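The Green Bowl

My aunt Nathalie Paquette left me three things when she moved into the unit at Diltstead: a kettle with no lid, a box of tax papers going back to before I was born, and the green bowl.

I should say straight off that I never liked the green bowl. It lived on top of her fridge my whole childhood and you weren't allowed to breathe near it. It was for Special, and as far as I could work out Special never came. We had Christmas out of ice cream tubs. Then one afternoon in February she rang me at work and said, "You'll want to come and get it before Petrică does," and I drove the 65 kilometres out there with a doona in the back seat to wrap it in.

Petrică Grecu was her neighbour, and he'd had his eye on that bowl for years. He stood on his porch the whole time I was loading the car. He didn't wave, but he did come over at the end to tell me I'd wrapped it wrong, and then he wrapped it again himself, and I have to admit he did a lovely job of it.

So then I had it. And I'm in a one-bedroom place above the old Postis shop with a fridge that fits under the bench, so there was no top of the fridge to speak of. It went on the table -- the big white one, which was the only decent surface I owned, and only decent because I'd just had a fight with Carter and cleaned the whole flat out of temper.

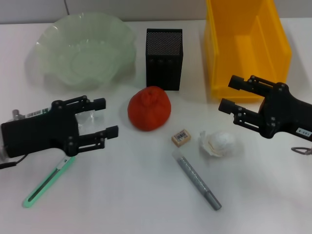 I walked past it for a week. I'd come in with the shopping and go the long way around so my bag wouldn't swing into it. I ate my toast standing up at the sink! I'm a grown woman with a job at Grewal's doing the ordering, 30 staff and I know all their coffees, and I was eating toast over a sink on account of a bowl.

Carter came by on the Thursday-ish end of things to get his drill. (We weren't speaking, but he needed the drill.) He looked at the table for a good long while.

"Is that the one off the fridge?" he said.

"Yep."

"It's smaller than you said."

I told him it was exactly as big as I'd said, and he said he'd pictured something you could bath a dog in, and I laughed before I remembered I wasn't going to. He'd brought a bottle of water up from the ute and he plonked it down on the table, right there, and I heard my own voice go, "Not near the glass!" and it was her voice. It was Nathalie's voice coming out of my mouth, with the little crack in the middle and everything.

Carter picked his bottle up again, very slowly, like you would around a horse.

I had to sit down after that. He found his drill, and then he didn't go. He asked what she used to keep in it and I said nothing, ever, and he said well, that was a waste of a good bowl, and did I have any fruit. I didn't have any fruit. I had half a cabbage and some mustard.

I rang her that night. It takes 116 rings for her to get to the phone, or it feels that way, and when she did answer she had the telly up.

"What was it for?" I said. "The bowl. What were we saving it for?"

She turned the telly down a bit. She said a man called Zachary Dhillon had given it to her when she was twenty-two, and he was meant to come back from the mine at Zanulley and have dinner out of it, and he'd sent her a very nice letter instead.

"It cost him 400 dollars," she said. "That was a lot of money, then. I looked it up."

I didn't know what to say, so I asked if she wanted it back. She said God, no, where would she put it. She said Mélanie from the next unit had a cat. Then she asked was I eating properly, and I said I was standing up a lot, and she let that one go.

In the morning I went down to the shops early and bought whatever was red. I got the good frilly dishes out too, and when Carter turned up again (he'd forgotten the drill bits, he said) I told him to put his water wherever he liked.

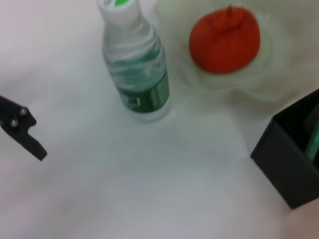 Water on the table, next to the good frilly dish.

He put it down on the white part and looked at me, and I looked at the bottle, and I didn't say a thing. My hands were under my legs, mind you. I was sitting on them.

"Are we having lunch?" he said.

I said we might be. I said it depended how he felt about cabbage.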